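Policy drops soft items too early when packing. More demos or fix the labels?

Asked by siiri_tikkanen, 13 September 2024

We train a small imitation policy on hand-held gripper demos of packing clothes into a cardboard box. Rigid things go fine. Knitted stuff doesn't: the policy opens the fingers before the item is over the box, in 35 of our last 82 rollouts. A colleague wants to double the demos. I don't buy it. Has more data ever fixed this for anyone?
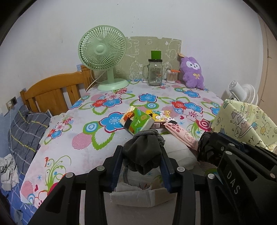
Gripper width is logged at a lower rate than the wrist video and we interpolate. Action chunks are 16 steps. Loss looks great, for whatever that's worth.

2 answers

Kobina Agbenyega
Loss tells you very little here. Before collecting anything, plot commanded width against the video timestamps for a handful of demos. I'd bet the width stream runs ahead of the images. With a hard object you might get away with a few steps of offset, but a hat squashes and the width signal is mush anyway. Ours was 7 frames out and we spent all of January blaming the network. Also try executing only the first half of each chunk before replanning.

grulldale_dev
just get more data, worked for us. we went bigger on the model too so not sure which one did it

Comment from siiri_tikkanen: So you changed 2 things at once. Plotting the timestamps first.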